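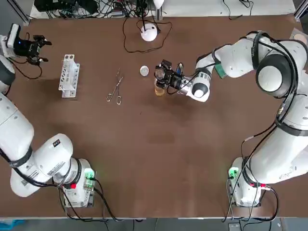 Puesto de dos brazos: vaso con líquido sujeto por la pinza derecha; gradilla y fórceps sobre la mesa.

Guía de buenas prácticas para la manipulación de recipientes con brazos robóticos

Procedimiento interno del laboratorio Brindberg. Revisión de junio.
Responsable de la norma: Thư Khúc. Consultas técnicas: Dinesh Dhillon.

1. Objeto y alcance

La presente guía establece las condiciones mínimas para preparar y ejecutar tareas con material de laboratorio en los puestos robotizados. Es de aplicación a todo el personal autorizado, incluido el personal en formación.

2. Preparación del puesto

Compruebe que la base de cada brazo esté firmemente sujeta a la mesa. Coloque sobre la superficie únicamente el material previsto en la hoja de tarea y retire los objetos personales. Los instrumentos con puntas, como los fórceps, se depositarán planos.

Los cables que descienden por el borde de la mesa deberán quedar fuera de las zonas de paso. Antes de habilitar los motores, recorra con la vista el cableado de cada brazo, desde la base hasta la pinza.

3. Manipulación de líquidos

Durante los ensayos de agarre se emplearán líquidos no peligrosos. El primer levantamiento se realizará a velocidad reducida, con un máximo del 20 % de la nominal, y a poca altura sobre la mesa. Repita la maniobra 3 veces antes de autorizar cualquier traslado.

El segundo brazo permanecerá detenido mientras el primero sostenga un recipiente — salvo que la hoja de tarea prevea una operación coordinada.

4. Revisión de la muñeca y del cableado 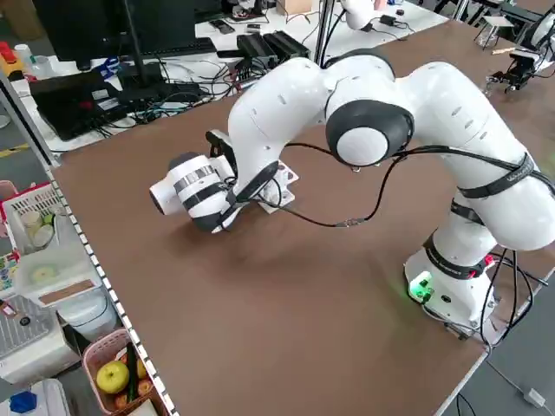

Conjunto de muñeca suspendido sobre la mesa, con cables a lo largo de la parte inferior del brazo.

Lleve el brazo a una postura elevada que deje libre la superficie de trabajo. Verifique los puntos siguientes:

Fijación del soporte y de la placa de montaje.
Holgura suficiente del cable en el codo, sin tirones al girar.
Estado de las bandas que rodean los eslabones.

Toda anomalía se anotará en el formulario 2051 y se comunicará a Tâm Tiêu. El puesto no volverá a utilizarse hasta recibir su conformidad por escrito.

5. Cierre de la sesión

Deposite el recipiente, abra la pinza y retire el brazo antes de acercar las manos. Deshabilite los motores, vacíe el vaso en el punto designado y firme la hoja de tarea. Las hojas se conservarán durante cuatro años.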